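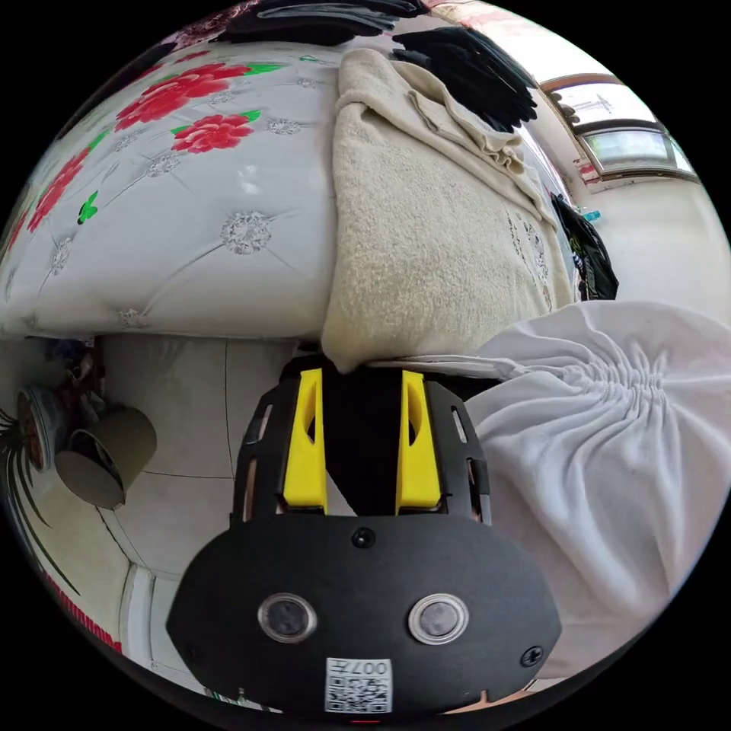

Dos dedos amarillos sobre material blando.

Buscar en las notas... Buscar

Notas para hablar, Ikechukwu Akande, 05/09/2020

Saludar. Empezar con el presupuesto de Volwood: 3.307 hogares, más de 40 sin ayuda de alquiler.
Decir despacio: el subsidio existe en la ley, pero falta el reglamento desde junio.
Pausa. Preguntar quién conoce el plazo.
Cerrar con la petición de 19 páginas.

Comentarios
Effiong: ¿Y los inquilinos de Clulo?
Marta: Muy claro, gracias.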